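Bradau to check kitchen drains in the old town before spring works

January 17, 2024

The town of Bradau will begin this month a free check of kitchen drains in the old town, after a wet autumn in which waste water came back into several ground-floor homes on the river side. The council voted the program on Tuesday evening's agenda without debate, and letters to households are already printed.

The check covers 429 homes and small businesses between the covered market and the lower bridge. In this part of Bradau the sewer pipes are narrow and many of them still follow the line of old garden ditches. The town wants to replace the main pipe under Rue du Lavoir in spring, and the engineers asked to know first what arrives into it from the kitchens.

"We know the street very well, but we know almost nothing about what is behind the walls," said Perrine Sabatier, who leads the water service of the town. "Some houses were divided into apartments two or three times. There are pipes which appear on no plan, and sometimes the owner learns about them on the same day as we do."

Fat is the main trouble. When the service opened the pipe near the market in November, the passage was reduced to less than half of its width. Cooking fat goes down warm with the dishwater, becomes hard in the cold pipe, and then holds coffee grounds, rice and everything else that follows it. The team needed two days to clear a section which normally takes a morning.

The work was given to Cemow, a company that already maintains the pumping station by the sports ground. Its workers will go in teams of two and will carry a card with the seal of the town. One visit should take less than half an hour. They look under the sink, test the flow with clean water, and put a small camera in the pipe if the water goes down slowly. Residents do not pay for the visit, and the teams are not allowed to sell any product or repair at the door. The town insists on this last point, after complaints last year about false plumbers who went from house to house.

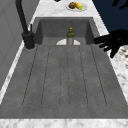 Households are asked to prepare a little before the team comes. The cupboard under the sink should be empty, and the sink itself should be free of dishes, so that the worker can fill it and watch how it drains. Owners who are planning a new kitchen can also bring their drawings to the town hall, where the water service will give advice without charge until the end of the program. Sabatier said that deep basins are now very common in these projects, and that people should think about the floor of the basin as much as about its size. Long grooves in the bottom, leading toward a drain at the far end, are a detail she likes to see on a drawing, but she reminded that a basin with a flat floor must still be installed with care, or water will stay in it after each use. A deep basin also sends a lot of water at once when it is emptied, and an old narrow pipe may not accept it.

For those who have to change a damaged pipe, the council has made a small fund. An owner can receive up to 2,000 euros if the work is done by a registered plumber and finished before the street is opened. Tenants cannot ask for the money themselves — the request must come from the owner of the building — but they can report a problem, and the town will then write to the owner. The form is two pages long and is available at the town hall and at the library.

Restaurants follow a different rule. Each one must already have a grease trap, and the teams will ask to see the paper that shows when it was last emptied. Baptiste Millet, whose restaurant Caron stands on the corner of the market, said he welcomes the visit, although he would prefer another hour than lunch.

"Everybody looks at us when there is a bad smell in the street," Millet said. "My trap is emptied every month and I have the papers. If the check shows where the fat comes from, this is good for me also. But please, let them not come at noon."

The water service answered that restaurants will be visited only in the morning before 10 or after the lunch service. Shops that have just a small hand basin will not be visited, unless they ask for it.

Not all residents are convinced. At a public meeting in the market hall, several people asked what happens if the team finds a pipe that is not legal, for example one that brings kitchen water into the rain drain. The town said that there will be no fine during the program. The owner will receive a letter explaining what is wrong and will have one year to correct it. After this period the normal rules apply again. One resident of Rue du Lavoir asked also for the name of each worker to be written on the letter. This was accepted, and the letters for her street were printed a second time.

Another question was about the climate. The local association Climadora, which measures the rain and the level of the river since several years, has asked the town to make the new pipe wider than planned. Its members say that strong rain in a short time has become more frequent in the valley, and that a pipe chosen for the weather of the past will be too small in a few years. The engineers have promised to answer in writing before the contract for the street is signed. A wider pipe would mean a deeper trench, and at the lower end of the street there is little room above the gas line.

In the meantime, the water service repeats its usual advice. Let the cooking oil cool and put it in a closed bottle, which can be left at the collection point behind the fire station. Wipe the pans with paper before washing them. Coffee grounds go in the compost or in the trash, never in the sink. Boiling water with soap does not solve the problem, because the fat only travels a little farther and becomes hard again under the street.

The first visits will be made in the houses next to the lower bridge, where the water came back in autumn, and the teams will then move uphill toward the market. Every household will receive its letter at least one week before the visit, with a choice between a morning and an afternoon. People who cannot be at home may give the key to a neighbor, if they sign the lower part of the letter.

Rue du Lavoir will stay open to cars during the whole program. Parking will be forbidden in front of the covered market only on the mornings when the camera truck is there, and signs will be put up the evening before.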